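Zustham 一层通用工作间(编号 2317)
场地及配套物品说明

首页 > 场地与设施 > 一层 > 通用工作间

基本信息
场地编号:2317
所在楼宇:Zustham 主楼一层
管理单位:Gauthier 场地服务部
场地主管:Brisa Quintero
设备与物资联系人:Brock Robichaud
单次最短使用时间:半日
同时使用人数上限:12 人
提前申请期限:14 个工作日
储物分机:633

一、场地概述

通用工作间面向各部门及签约单位开放,适用于物品整理、拆装与分拣、小型器材调试、样品陈列以及需要较大地面活动范围的各类作业。场地不设固定座席,桌椅及移动家具可按作业内容自行布置,使用结束后按本页第四条的规定归位。

工作间正面为通高的玻璃门窗,配深色金属框,白天有自然采光。室内设有夹层,夹层边缘及楼梯平台装有金属栏杆。楼梯为白色,仅供持有夹层使用许可的人员通行。未取得许可的单位请勿在楼梯上放置物品,也不得利用栏杆悬挂衣物、横幅或线缆。

地面为环氧涂层地坪,表面平整,易于清扫。地坪反光较明显,需要拍摄记录的单位宜在进场后先行试拍,并据此调整照明。墙面为白色,不得钉钉或使用强力胶带,张贴纸张应采用管理单位提供的可移除胶条。

二、家具与配套物品

随场地提供的物品分为固定配置与借用配置两类。固定配置长期存放于室内,无须另行申请;借用配置由储物室发放,须在申请表中注明。

固定配置:
桌:灰色台面工作桌、白色木框桌。
椅:白色座面的灰色椅、蓝灰色椅、黑色折叠椅。
储物:白色置物架、黑色柜。
衣物存放:活动衣架。使用单位的工作服及外套应悬挂于衣架,不宜搭放在椅背或沙发上。
休息:浅灰色沙发。
通风:落地风扇、黑色小型台式风扇。
照明:圆罩黑色台灯。
清洁:黄盖黑色垃圾桶。
转运:金属推车,可与红色筐配合使用。

借用配置:
Kolta 折叠周转箱,用于小件物品的分类暂存。
Tramau 地面保护垫,在搬运重物或使用带脚轮的设备时铺设。
插线板及线缆收纳带,按件登记。

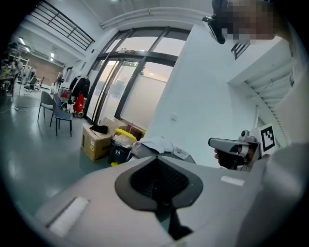
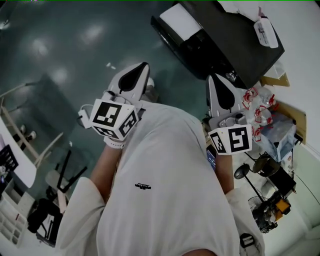

三、使用中的物品管理

桌面物品。工作桌仅用于当前作业所需的物品。擦拭用布、小件包装盒及标签纸应在每一阶段作业结束后收拢,避免与待处理物品混放。玻璃器皿须置于台面内侧,不得紧靠边缘。

纸箱。使用单位自带的纸箱可以在场内暂存,箱体标签应朝外,以便识别内容及搬运要求。带有警示标签的纸箱须按标签所示方向放置。箱盖上不宜长期搁放其他物品。纸箱不得堵塞玻璃门及楼梯口。

瓶装物品。带入瓶、罐及其他容器时,应在容器上标明内容物名称、所属单位和带入日期。无标识容器由管理单位统一收存,待所属单位认领。易燃、易挥发及有腐蚀性的液体不得带入本场地。

电器。台灯、风扇等小型电器应放置平稳,电源线沿墙布设。确需横穿通道的线缆,应以线缆收纳带固定并覆盖保护垫。墙面插座不得多级串接插线板。人员离场时,应关闭全部自带电器。

个人物品。鞋、包及随身衣物请集中放置于置物架或管理单位指定的位置。贵重物品由使用单位自行保管。

四、离场整理

使用单位应在预约时段结束前完成下列事项:
1. 清空工作桌及柜顶,擦拭台面。
2. 将椅子靠墙排列,折叠椅收拢后立放。
3. 收回散落在地面的工具、包带和线材,检查沙发周边及置物架下方。
4. 白色塑料包装等轻质废弃物压实装袋;垃圾桶装满后,将垃圾袋扎口并送至一层收集点,同时更换新袋。
5. 拟废弃的纸箱拆平捆扎,不得投入垃圾桶。
6. 推车返回衣架旁的停放位置,脚轮锁定。
7. 归还借用配置,由储物室人员核对签收。

离场检查由管理单位人员会同使用单位代表进行。物品缺失或损坏的,应在检查单上如实记载,并按《场地配套物品赔付标准》办理。未完成整理的,管理单位可安排代为清理,相关费用计入当次场地账单。

五、申请与变更

申请单位应填写《通用工作间使用申请表》,载明作业内容、参加人员、自带器材清单及拟借用物品。自带器材体积较大或需占用固定位置的,应附简要平面布置图。申请获准后,如需增加人员或更换作业内容,应重新提交相关页,不得现场口头变更。

连续使用数日的单位,可申请将部分器材留置过夜。留置物品须集中存放于管理单位划定的区域,并附单位名称及联系人。留置期间,管理单位负责门禁,不承担器材的维护和清点。

六、维护安排

地坪保养及家具检修每年三月进行一次,期间场地暂停使用,具体日期以一层公告栏通知为准。日常使用中如发现椅脚松动、栏杆晃动、涂层破损或电器异响,请立即停止使用相关物品,并向 Brock Robichaud 报告。

有关家具调换、增配及夹层使用许可的书面申请,请提交场地主管 Brisa Quintero 审核。

本页更新日期:2026年9月24日

相关文件
通用工作间使用申请表
场地配套物品赔付标准
夹层及楼梯通行规定
储物室借用登记须知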